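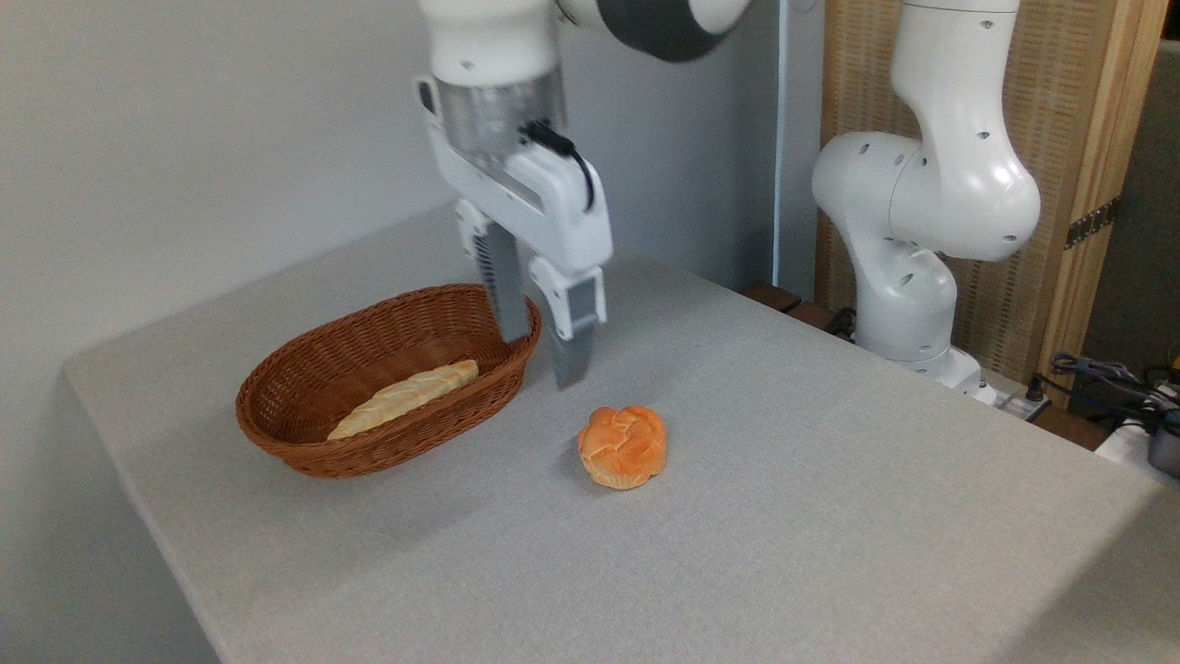 Kalus bread baskets are made for the table and the counter, in homes, cafés and small bakeries. The standard model is an oval wicker basket with a tight weave and a rolled rim, shallow enough that a loaf can be lifted out without tipping the basket. A small braided loaf fits best laid on the diagonal, as with the pale golden one shown in the reddish-brown basket. Round knotted buns, like the orange one sitting beside it, can share the basket with a short loaf or be served on their own.

Colour and finish
The oval comes in reddish-brown or natural. Wicker is a plant material and the shade varies from one basket to the next. If you are ordering a set and need the colours close, write "match" in the order notes and we will pick them from the same batch. Baskets bought months apart may not match.

The finish is a clear coat. It darkens a little over the first year, more if the basket is kept near a window.

Liners
Liners are sold separately. The Kalus liner is unbleached cotton, cut to the oval, and comes in packs of 2. It can go in a warm wash and should be line dried. It will shrink slightly the first time. For buttered or glazed bread we suggest using a liner every time, as grease stains on wicker do not come out fully.

Plain paper also works. Waxed paper tends to slide about in the oval.

Care
Brush out crumbs with a dry pastry brush. Wipe with a damp cloth and leave upside down on a rack until dry. Do not soak, and do not put in the dishwasher. Store uncovered. Baskets kept in sealed plastic tubs can go mouldy, even when they seem dry going in.

If a strand lifts at the rim, trim it flush with sharp scissors. Pulling it will loosen the weave.

These baskets are not for use in the oven or under a grill. Let bread cool on a rack before it goes in.

Ordering
Single baskets are sold through the Hendia shop and at the Clalley store. Trade cartons hold 12 and are sent from our warehouse only. Mixed colours in a carton are fine. Liners are not included in trade cartons.

Cafés setting up a bread counter can ask for the sample pack, which has one basket in each colour and one pack of liners. The cost of the sample pack comes off your first carton.

The larger rectangular tray basket has been out of stock since February. We are taking names for the next shipment but do not have a date yet.

Returns
Unused baskets can be returned within 17 days of delivery. Please keep the swing tag on. We can't take back liners once the pack is opened.

Trade enquiries: Nazanin Shojaei
Shop orders and returns: Philomena Mulligan

Page updated 8 Apr 2023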